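打印本文 | 用电子邮件发送给朋友

塑料袋面前,人人平等

Nustis公司今年一月推出手持夹爪套件Prino,宣传册第一页写着“像手一样自然”。我的手读到这句话时没有什么表示。

套件售价2,913元,一套两只,左右手各握一只,动作记录下来,日后供机械臂学习。厂家的设想是,买家在家里做家务,顺便把家务教给机器。我做了十几年家务,从没有谁愿意学,所以立刻下了单。

说明书共16页,其中8页讲怎么充电。剩下的部分推荐新手从方块和纸杯练起。方块确实好夹,可我家没有哪件家务是搬方块的,于是直接跳到了垃圾袋。
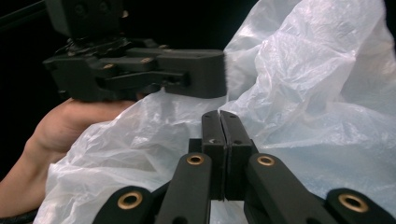
Prino夹爪对付一只皱巴巴的白色塑料袋。

塑料袋没有固定的形状,也没有合作的意愿。夹住一角,其余部分便自行安排去处。指垫的咬合倒是值得称赞,薄薄一层也捏得住,麻烦在于捏住之后很难知道捏的是袋口还是袋底。隔着连杆,手感只剩下一个大概。我把袋子撑开套进桶里,最快的一次用了14分钟,徒手做这件事,时间短到不值得计。

做工方面没有太多可挑剔的。关节转动顺滑,握久了虎口会酸,左手先酸。配套软件Mimdale会给每段动作打分,我的套袋得了“尚可”,扔在桌上忘记关机的那一段得了“优秀”。

客服答复说,评分标准侧重平稳。

同类产品里,Þórarinsdóttir那套更轻,价格也更敢开,软件界面至今没有中文。如果手头有机械臂,又有耐心把一件事重复到自己都厌烦,Prino可以买。只想少倒几次垃圾的读者,请再等等。

2025年6月28日

打印本文 | 用电子邮件发送给朋友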